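Module 201: Food and the People Who Serve It
Handout for week 11 – the tasting menu as a piece of timing

Please read this before Friday. The kitchen session starts on the hour, and the stock won't wait for anyone still looking for the room.

## Where we left off

Last week we looked at the short menu: five starters, five mains, a pudding nobody orders and a cheese plate everyone regrets. The guest chooses, the kitchen reacts. If table six wants two lamb and a hake, the section leaders find out when the ticket prints, and any swearing happens after that.

A tasting menu takes the choice away and calls it generosity. Every guest gets the same run of dishes, in the same order, at a pace the restaurant sets. In return the kitchen promises that it has thought harder about dinner than the guest would have done. This handout is about what that promise costs to keep.

## The case: Cindercombe

Cindercombe is our worked case for the rest of term. It has 40 covers, one sitting on weekdays and a dining room that used to be a chapel, which the menu mentions twice. It serves 11 courses. Three of them are a single mouthful, and one is bread, promoted to a course because it was costing too much to give away.

Some terms you'll need:

- **Cover** – one guest, eating. A guest who only drinks is also a cover, and a better one from the point of view of the accounts.
- **Pass** – the counter where plates leave the kitchen. Also where arguments are held in a low voice.
- **Fire** – start cooking it now.
- **Away** – it has gone, and can't be fixed.
- **Drag** – the minutes by which a table falls behind the plan. Drag is catching.

## Drag, and how it spreads

Suppose every table is booked at the same time. On paper this is tidy. In practice all 40 covers reach the fish together, the fish section has one grill, and the last table gets its turbot some while after the first has finished talking about it.

So Cindercombe staggers its arrivals through the early evening. The fish section now sees a steady trickle and can do its work properly. The trouble moves to the far end of the night, when early tables want coats and taxis while late ones are on the second mouthful. Front of house has to say goodbye warmly on one side of the room and explain a fermented leek on the other.

Drag usually begins with something small. A guest steps outside for a phone call as the course is fired. The plate is held, or it's binned and cooked again, and either way one cook is no longer doing what the plan says. If two tables do it at once you have a queue. Write down, for your own workplace, who is allowed to decide between holding and binning. If you don't know, ask. If they don't know either, you've found a good essay topic.

## Booking, deposits and the empty chair

On a short menu a no-show is an annoyance. On a tasting menu it is a set of prepared dishes with a name on it. Cindercombe takes payment in full when the guest books, through a system called Skekden, and offers to move the date if told two days ahead.

Guests dislike this a little less than restaurants fear. They buy theatre tickets the same way. What they do mind is finding out late, so the rule belongs on the first booking page in ordinary words. Read the terms of any three restaurants you like and see how far down you have to scroll. Bring the worst one along.

## Awards, guides and other weather

The Drinditz list comes out each March. A place on it fills the book for a season, chiefly with people who want to have been. They photograph more, ask more about the chef, and are less likely to come back. The old regulars, meanwhile, can't get a table and start saying it was better before.

We'll talk about whether a kitchen should cook for the list. My view is that most already do and would rather not be asked. Look out for the signs: a course served on a rock, a dish that needs both a spoon and a speech, a card at the end with the farmer's postcode.

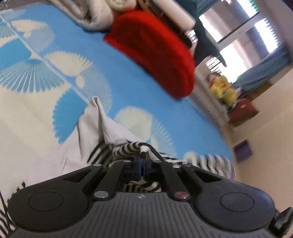

## Reading

1. Hashemi, *The Long Table*, chapters two and four. Chapter three is about napkins and can be skipped, though it's the best written.
2. The Cindercombe service plan, in the module folder. Print it large. The columns are narrow and the abbreviations are their own.
3. Your notes on portion cost from week four, which I'm assuming you kept.

## For Friday

Draw up a running order for a menu of your own, with the time each dish is fired and the time it reaches the table. One page. Mark the course you'd drop if the evening ran late, and say what you would tell the guest. "Chef's decision" isn't an answer, however often you've heard it used as one.

Aprons, flat shoes, hair tied back. Bring your own spoon.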